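Notebook entry – May, afternoon session
Subject: Relative humidity drift in the paper conditioning room, Grirgate building

The second conditioning trial on the Brelloma stock was closed at 3:40 p.m. Sheets were hung in the rack overnight in accordance with the revised procedure and weighed at the start and end of the session. The first trial, run last month under the earlier procedure, is recorded separately and should not be combined with these results. The hanging clips were changed between the two, and the older clips left marks on the heavier grade.

Readings from the wall hygrometer and the bench hygrometer disagreed throughout. At the start of the session the difference was small enough to ignore. By early afternoon it had grown to 9 percentage points, with the wall unit reading high. The bench unit was checked against the salt reference and held. The wall unit has not been checked since the room was repainted and is to be treated as unreliable until further notice. Any earlier entry that cites the wall unit alone should be marked in the margin.

The rack was loaded with 200 sheets, half of them Brelloma and half Alska. Alska is the uncoated stock and took up moisture faster, as expected. Brelloma lagged and had not reached constant weight when the session closed. It is recommended that the next trial run for two nights. Curl was noted on the Alska sheets nearest the door, always toward the felt side. Sheets in the middle of the rack lay flat.

Door openings remain a concern. The log sheet on the door was not filled in between noon and 1 p.m., and the trace shows two sharp dips in that hour. Colleagues are asked to enter the time of each opening, including brief ones.

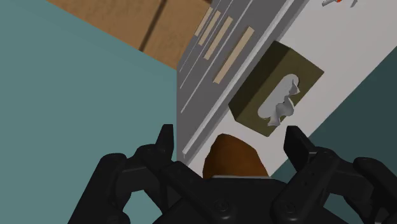 Tabletop layout, rendered view. Olive-green tissue box right of center, drawer unit to the left.

Weighing was carried out on the small balance. The large balance drifted after warm-up and was set aside. Tare was repeated after every tenth sheet. One Alska sheet was dropped and excluded; its number is struck through on the weighing form. Calculated moisture content for the remaining sheets is entered on the form and has not been copied here. The 100 g check weight read correctly before and after.

The Effiong humidifier ran at the middle setting for the full period. Its tank was refilled once, at 11:15 a.m., with distilled water. Scale was visible on the outlet and should be removed before the next trial. The replacement wick has been ordered but has not arrived.

Carried forward:
Check wall hygrometer against the salt reference.
Clean humidifier outlet – vinegar solution, rinse twice.
Move the rack away from the door, around one arm's length if the cable allows.
Repeat Brelloma over two nights, same clips.
Confirm with stores whether the remaining Alska is from the same batch. The wrapper label is torn and the batch line cannot be read.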